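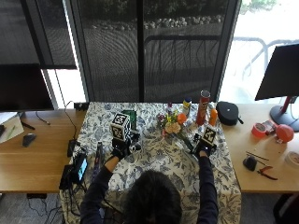
Home Files Notes Contact

# Skolirport Tabletop Set

Welcome, and thank you for reading the README first (so few people do, and I am one of the guilty ones). The Skolirport Tabletop Set is a collection of recordings of ordinary things being handled at an ordinary table: bottles, boxes, fruit, flowers, cases, the sort of clutter that gathers on any kitchen table between breakfast and tea. I have tried to write down here what we put on the table, how we laid it out and what you might want to know before you use it.

## What is in the set

There are 2000 short recordings, sorted into 50 folders. Each folder is one sitting, with one layout of the table, and inside it you will find the recordings themselves, a plain text list of the objects and a notes file. The notes files vary a great deal. Some run to a page and some say only "as before", for which I apologise to everybody and especially to Benjamín Durán, who had to go through them all when we were putting the index together.

## The table

We settled early on a tablecloth, and on one with a proper pattern. It is white with dark blue leaves, birds and vines, and it hangs down over the front. A plain cloth would have been easier to work with, I know, but most of us don't live with plain cloths, and I wanted the set to look like somebody's home. If you are trying to pick small objects out from the background you will find the birds a nuisance. Please do try anyway!

The cloth goes on before anything else and is smoothed out from the middle. It still creeps forward over a long sitting, and in some of the later recordings in a folder the pattern has shifted a little against the earlier ones. We left those in.

## The objects

Things wait along the back of the cloth in a row until they are wanted. The usual company is:

- a green rectangular box
- a small bunch of artificial flowers, in pink, yellow, purple and peach
- an orange round fruit (listed as `fruit_orange`)
- a plastic bottle with a yellow cap
- a red Pringles can, lid on
- an orange plastic bottle
- a black hard-shell case with a zip and a short strap

The can is the tallest of the row and tends to hide whatever is behind it, so if an object seems to have vanished from a layout, look there first. The fruit normally sits tucked up against the flowers. It rolls if it is left on its own, and the flowers make a very good doorstop for it.

I am fond of the flowers, I must say. They are awkward to pick up neatly, as there is always one stem that wants to go its own way, and they make for some of the most interesting recordings in the whole set. The case is the other one I would point you towards, because people go about a zip and a strap in such different ways — some hold the strap, some hold the body, and one or two change their minds halfway.

## The activities

Each recording has one of 4 labels:

- `move`: pick a thing up and put it down elsewhere on the cloth
- `turn`: stand it up, lay it down or turn it round
- `open`: caps, lids and zips
- `tidy`: put the row back in order

"In order" was left to the person sitting at the table. Some sort by height, some by colour, and some just push everything back until there is room for their elbows. We didn't correct anybody. If you need a fixed final layout, use `move` and leave `tidy` alone.

## Known muddles

The two bottles were swapped in the object lists for 2 of the folders. The recordings are fine and only the names are the wrong way round. The folders are marked in `corrections.txt`, and I would rather you read that file than trusted my memory.

The word "box" is used for the green box only. The black case is always "case", even in the notes where somebody has plainly written "black box" and then crossed it out.

Daylight changes a good deal between sittings. Anything begun after four in the afternoon has the word `late` in the folder name.

## Using it

You are welcome to use the set for study and teaching. Please mention the Skolirport Tabletop Set by name, and keep this file with any copy you pass on. If you find a mistake, send the folder name and the name of the recording to Benjamín, and he will add it to the corrections. We go through them in one batch every August, so do be patient if you write in September.

## Related sets

- Brosovgate Cupboards and Drawers
- Semeniuk Folding Set (towels and napkins)
- Kudard Lunchbox Packing
- Skolirport Tabletop Set: object list only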